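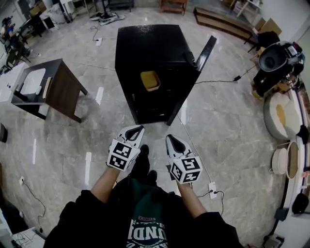 Temps de lecture : 4 min

Astuces d'atelier : des trajectoires propres avec des pinces tenues à la main

Ces conseils valent pour l'enregistrement de gestes simples, comme ouvrir une porte de meuble ou sortir une boîte d'une étagère, destinés ensuite à l'entraînement d'une politique de contrôle.

Sols brillants. Le marbre et le carrelage poli renvoient les lampes, et le suivi visuel accroche les reflets. Fixez l'exposition avant de commencer. Dans Plandano, décochez l'exposition automatique puis relancez l'aperçu.

Meubles noirs laqués. L'estimation de profondeur y fait des trous. Ne les bouchez pas par interpolation, masquez-les. Le filtre de Stetard le fait bien avec un seuil de 48.

Marqueurs. Gardez les cubes à motifs noirs et blancs visibles pendant toute l'approche. Si la détection saute plus de 4 images de suite, coupez la séquence à cet endroit. Un chiffon sec suffit pour les nettoyer, pas d'alcool sur le papier imprimé.

Câbles. Repérez les rallonges au sol avant de vous déplacer les yeux baissés sur les pinces. Un cordon le long du mur gêne moins qu'un cordon au milieu du passage.

Porte ouverte. Notez l'état de départ du meuble dans le nom de la séquence. Le planificateur ne le devine pas, et un lot mélangé donne des gestes hésitants devant une porte déjà ouverte.

Tri. Sur un lot de 253 séquences, Shona Baird en a retiré 58, presque toutes pour une horloge décalée entre la caméra et les pinces. Depuis, elle ferme les deux pinces d'un coup sec au début de chaque prise et cale les courbes dessus.

Sauvegarde : copiez les fichiers bruts avant toute conversion.

Ce site utilise des cookies pour mesurer son audience. Accepter | Refuser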